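Widura Arm Project: Final Report
Submitted 24 July 2025

Our team signed up for the Widura project in March, when none of us had ever wired anything bigger than a desk lamp, and we would like to start by thanking everyone who let us stay late and use up so much heat-shrink. The goal was simple to say: get a robot arm to pick up small loose parts and hand them over without dropping them. We gave ourselves 50 tries per part, and we named our control program Ilia, after a long and very silly vote. 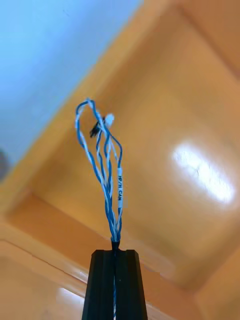 Wiring took up far more of our spring than we had planned for, and we want to be open about that, so the next team can leave itself more time. We started out with cables that all looked alike, and we spent whole afternoons tracing them by hand. After that we agreed on a rule – every CAN line gets a printed marker before it goes anywhere near the arm. The sleeve reading "HIGH CAN" on one of the blue-and-white pairs is the kind we settled on, and we can't recommend them enough! Twisted pairs like to spring apart and loop back on themselves, and with a marker on them you can still tell which is which in the tangle.

Once the wiring was sorted out we moved on to picking, which was the part we had all been looking forward to. We chose solenoids as our test parts because they are awkward in a friendly sort of way: a hard metal frame, a plunger that sticks out, a spring, and a cable that wants to go somewhere else.
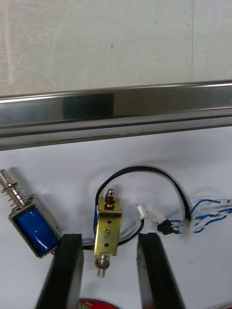

Our first version of Ilia closed the fingers at one fixed speed, and we learned quickly that a cable can push a part aside before the grip is tight. The second version slows down for the last 6 millimeters, and we liked it so much better that we kept it for the rest of the project. Godoy, our backup program, only ever learned to open and close, but we are fond of it anyway.

For next year we would like to try softer fingertips and a cable clip on the bench.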